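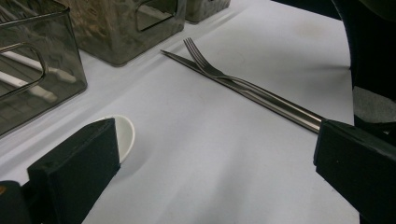
The Price of a Set Table

Print this article | E-mail this article

The bill at Kolby came to $374 for three people, and the line that bothered me was near the bottom, under the coffee. "Table experience, 3 @ $12." I asked the waiter what it covered. He said it covered the table.

Restaurants in Drerkthorpe have been adding charges like this since last August, and the people who run them would like you to think of it as an old European custom. I've paid a cover charge in Italy. It was two euros and it came with bread. Kolby's comes with a cloth napkin and a card explaining the owners' philosophy of welcome.

The idea did not start in a kitchen. It was sold to the town's restaurants by Paltel, a consulting outfit that used to advise parking garages. Its pitch, which a manager at another place let me read over a slow lunch, says diners "anchor on the entrée" and pay little attention to anything after dessert. In other words, put up the price of the halibut and people grumble. Put the same money at the foot of the check and most of them will sign.

Paltel says its clients have seen no drop in customers. I asked how it knew. A spokesman sent me a survey of 1,839 diners, of whom 1,783 described themselves as satisfied or very satisfied with their meal. The survey was handed out with the dessert menu, before the check. It never mentions the charge. I wrote back to point this out and got a second copy of the survey.

Sihan Duan has run Zeng, a noodle and dumpling place across the street from Kolby, for long enough to have seen off two steakhouses and a juice bar. Paltel came to see her too.

"They told me I was giving away the chairs," she said. "I said, where else are people going to sit?"

She raised her prices in the winter instead, on every dish, and printed new menus. Some regulars complained to her face. One stayed away for a month and then came back and ordered the same soup. She doesn't claim this makes her a saint, and I'm not going to claim it for her -- the dumplings are smaller than they used to be, and she admitted that only when I asked twice.

The defenders of the charge have one decent argument. Rent is up, linen is up, dishwashers are hard to hire and harder to keep, and the money has to come from somewhere. Fine. I believe all of it. What I don't see is why it can't come from the number printed next to the fish. Kolby's manager told me the charge "goes toward the team." I asked how much of the $12. She said it was a blended figure and that she would get back to me, and as of this writing she hasn't.

The charge is on the menu, by the way. It's on the back, under the allergy notice, in gray.

Contact us | Copyright 2022. All rights reserved. | Back to top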